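Workshop notebook, 20 April 2025

Glue day, finally. I have been putting this off until the hide glue was fresh, and the new batch from Wandlow is lovely stuff, pale and almost clear in the jar. Soaked it overnight in cold water, warmed it slowly this morning, and it went stringy between finger and thumb just the way it should. I could have stood there playing with it for an hour!

The job is the Marulanda dining chair with the loose back legs. Alcides Montoya dropped it off with a note tied to the stretcher that says "wobbles toward the window," and he's right, it does. Both rear seat rail joints had gone, and the left one had been "repaired" with a nail and something yellow and rubbery that took most of yesterday to pick out of the mortise. The tenons underneath are beautiful, though. Hand cut, a bit fat at the shoulder, with the saw lines still sharp. I cleaned them with warm water and a stiff brush and left all the original wood alone.
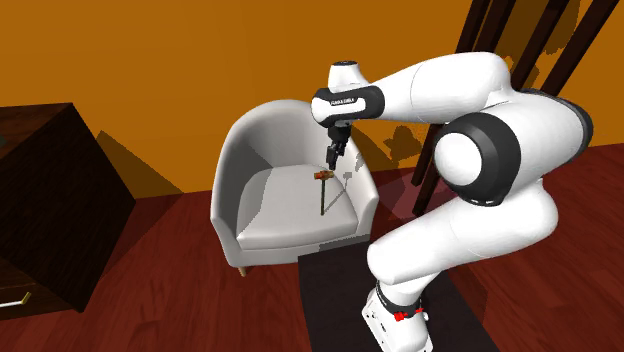
4 min read

Dry fit first, always. I went through it 2 times because the right-hand rail wanted to sit proud at the top. The culprit was a crumb of old glue in the very bottom of the mortise, too deep for the brush. Got it with the little hooked scraper I made from a dental pick (best tool in the drawer, please put it back if you borrow it). After that the shoulder closed up with hand pressure and I couldn't get a slip of paper in.

Then the glue-up itself. Shop was warm, parts warmed under the lamp, clamps already opened to the right width and lined up on the bench. I brushed both faces of the joint, pushed home, band clamp around the seat frame, one long clamp across the back. Squeeze-out all along the shoulder line, a thin even bead. Measured the diagonals and they were off by 8 mm, so I shifted the long clamp a touch toward the front leg and tried again. Dead even. I love it when a chair gives in like that.

Wiped down with a hot damp rag while the glue was still gelling. If anybody else does the other chairs in the set, wring the rag out properly, the old shellac blushes white if you leave water sitting on it. I got one small bloom on the crest rail and it should come out with a bit of alcohol on a pad.

Glue pot notes, for whoever has it next:

Kept it at the second mark on the Nurska heater. Third mark is too hot and you can smell it.
Added a splash of water at lunch when it started dropping off the brush in lumps.
Leftover is in the fridge in the jar with the blue lid. Toss it if it smells like anything at all.
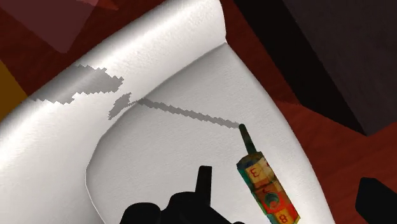
While the clamps were on I started the corner blocks. The old ones are pine and two had split right along the grain, so I'm cutting replacements from that offcut of poplar that has been propped behind the door since before Hamell moved the bandsaw. Rubbed joints, no clamps: glue on both faces, slide back and forth until it grabs, then hands off. It's such a satisfying thing to feel it seize. First one went on slightly crooked and I knocked it off and did it over while the glue was still soft. Give them 30 minutes before turning the frame over.

Tried a small experiment as well. I glued up three pairs of scrap poplar, one with the glue straight from the jar, one thinned, and one with a pinch of salt stirred in to slow it down. The salted one stayed open noticeably longer, long enough that I might use it for the armchair frame in May where there are too many joints to close in one go. They're labeled in pencil and sitting on the windowsill. Please don't break them until they've had a full day, I want to see where they fail.

Still to do on the Marulanda chair: clamps off tomorrow morning, check the wobble on the flat slab, French polish over the bloom, new webbing. The webbing we have is the narrow kind and I'd like the wider one, so I've put it on the order sheet next to the tacks. Front legs are solid, leave them be.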